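Feeding the Veggie Patch When Fertilizer Is Hard to Find

My store shelf has been bare since October, and my beds look better than ever! If you can't get a bag of the usual stuff, your own kitchen and yard will carry you a long way.

Start with comfrey or nettles (wear gloves for the nettles!). Stuff a lidded bucket with chopped leaves, cover them with rainwater and leave it for 2 weeks outdoors, well away from the back door. It stinks, it really does, but tomatoes love it. Thin it to the color of weak tea, nine parts water to one part brew, and pour it at the roots on a Sunday evening.
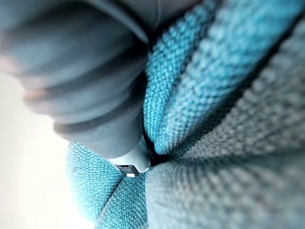 Small metal piece, up close.

Next, grass clippings! Spread them in a thin layer between rows, let them dry a day, then add another. Thick wet heaps go slimy and smell.

My neighbor Oda Rønning swears by chicken manure, and her pumpkins are huge. Fresh manure burns roots, so pile it with straw and let it rot down for a good six months first. Beans and peas need hardly any of this, so save the rich stuff for corn, squash and cabbage.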